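Collado House: Frequently Asked Questions

Collado House provides short-term accommodation for the families of patients receiving treatment at Lerach Hospital. The following answers apply to all guests. Questions not covered here may be directed to the Rullden Street office during opening hours.

Who is eligible to stay?

Accommodation is offered to the immediate family, partner or nominated carer of a person admitted to Lerach Hospital, or attending it daily as an outpatient. The patient's usual home must be more than 60 kilometres from the hospital. A partner does not need to be married to the patient or to live at the same address. The patient's nomination on the admission form is sufficient.

How is a room requested?

Requests are made through the ward social worker, who completes a referral and sends it to our office. We do not take bookings directly from families, as rooms are allocated according to medical need and distance. The office will telephone the nominated guest once a room becomes available.
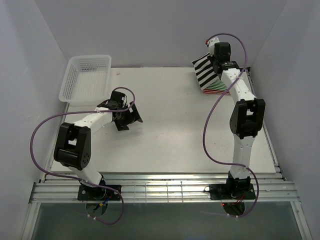

How long may a family stay?

The standard stay is up to 42 nights. An extension may be granted when the treating team confirms in writing that treatment will continue. Extension requests should reach the office at least four days before the booking ends.

Is there a charge?

Guests are asked to contribute to the cost of the room according to their circumstances. Many are able to claim this amount through a patient travel scheme, and the office will supply the receipts needed. No family is refused a room because it cannot pay — please raise the matter with the social worker at the time of referral.

May the patient stay at the house?

Patients on approved overnight leave may stay with their family if the ward has given written permission. Patients whose immune systems are weakened should discuss the shared kitchen and lounge with their nurse beforehand. Room 309 has its own kitchenette and is held for these visits where possible.

What should guests bring?
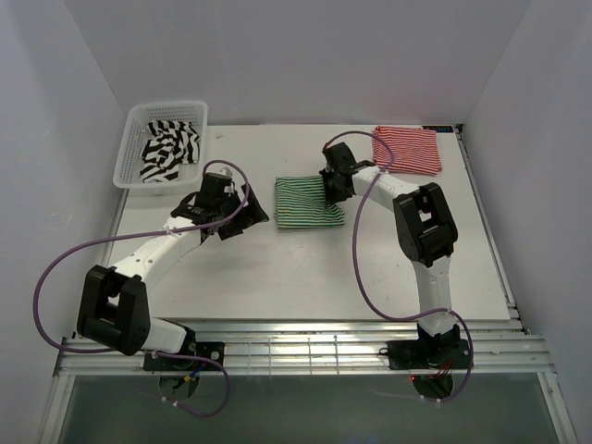 Rooms are supplied with bed linen, towels and basic crockery. Guests should bring clothing, toiletries, any medicines they take themselves and the chargers for their devices. Shelf space is limited, and we ask that spare cloths and throws be stored folded, like the green-and-white striped one on the tabletop, and not bunched up like the zebra-striped one in the basket. Valuables are best left at home. The house does not accept responsibility for lost property.

How do guests travel to the hospital?

The Wevon shuttle stops at the front entrance and runs to the main hospital doors from early morning until evening visiting ends. Guests called to the ward overnight should press the intercom in the foyer, and the duty manager will arrange a taxi.

Are visitors permitted?

Day visitors are welcome in the lounge and garden until 8 pm and must sign in at the desk. Children must be supervised by an adult at all times. Pets cannot be accommodated, with the exception of registered assistance animals.

What happens if the patient is discharged or transferred?

Please inform the office as soon as a date is known. Rooms are to be vacated by 10 am on the day after discharge. Where a patient has died, the family may remain for a further period agreed with the duty manager, and no contribution is sought for those nights.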